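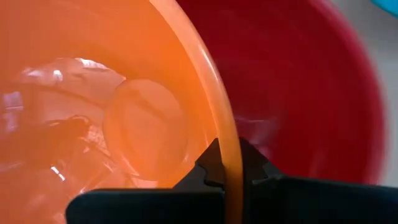

Preparing a product model for the AR view in Rostbridge

The AR view places a model at real size on whatever surface the customer's phone has found. If the model is the wrong size, sits below the floor or takes too long to load, the fault is nearly always in the file and can be put right before upload. These steps apply to Rostbridge shops using the Trirkimau viewer.

Before you start

You need the model as a GLB file, the product's measured height, width and depth, and an editor account for the shop. If the supplier sent a different format, convert it first and open the result once to check that no parts are missing.

1. Set the scale

The viewer reads one unit as one metre. Many supplier files are drawn in millimetres, so a table may load 1000 times too large and appear as a blank screen, with the camera inside it. Divide by 1000 on all axes and apply the scale before export. Compare the three dimensions with your own measurements and not with the catalogue, where packaging sizes are sometimes listed by mistake.

2. Move the origin

Place the origin at the centre of the base, at height zero. For wall items such as shelves and mirrors, place it at the centre of the back face and tick "Wall" in the product settings.

3. Reduce the file

Keep the file under 9 MB. Textures usually account for most of the size. Halve their width and height first, then look at the mesh. Delete screws, internal frames and anything else hidden once the item is assembled.

4. Upload and link

Open the product, choose Media, then 3D model, and select the file. Each colour variant needs its own link, even where the shape is the same. Save, and wait for the status to change from Processing to Ready.

5. Test on a phone

Use 2 phones, one iOS and one Android. Place the item, walk round it and check the height against a tape measure. Shadows differ slightly between the two systems - this is normal.
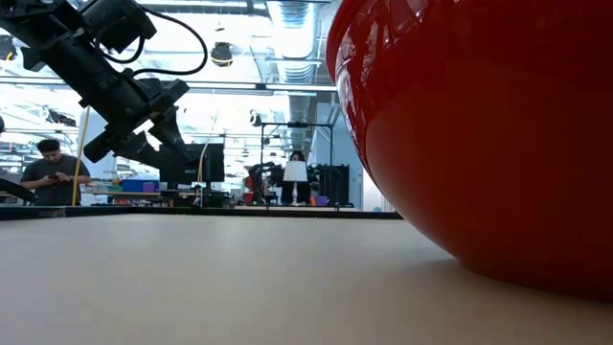 Vy Kiều writes that step 2 did not work for her until she had applied the rotation as well as the scale. Her sideboard kept loading on its back, although it looked upright in the editor. Applying both before moving the origin cured it.

If the old model still shows after a new upload, clear the viewer cache under Settings, Storage, and reload the product page.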